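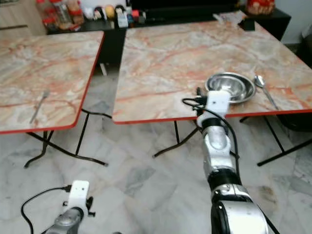

Folding tables with stacked steel bowls

Week 4 handout: Running a small bar or café

Reading for Wednesday: the Drultum case, pages 1 to 15.

Seating and turnover

Drultum is a neighbourhood wine bar with 72 seats. On a full night each seat turns over once, sometimes twice. Work out the takings per seat before you look at the totals. The owners left this out of their first budget and over-ordered food for most of the winter.
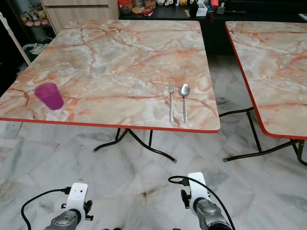 Licensing and noise

The Fleker Street site may trade until midnight indoors. The courtyard closes at 10 pm. Read the licence conditions first – the floor plan has to follow them. 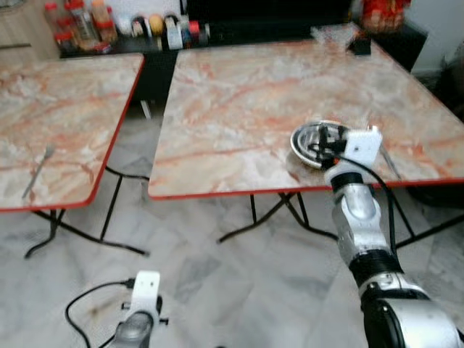 Two tables, side by side

Stock control

Drultum buys its beer from Böttcher and most of its wine through Drekden. The March stocktake showed 947 bottles in the cellar, 300 of them slow sellers. Money tied up in slow stock can't pay wages, so the bar cut its list and put more wines on by the glass.

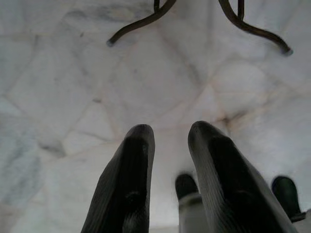
It also moved the stocktake from monthly to weekly. Bring your own figures for pour cost to the tutorial, with your working shown.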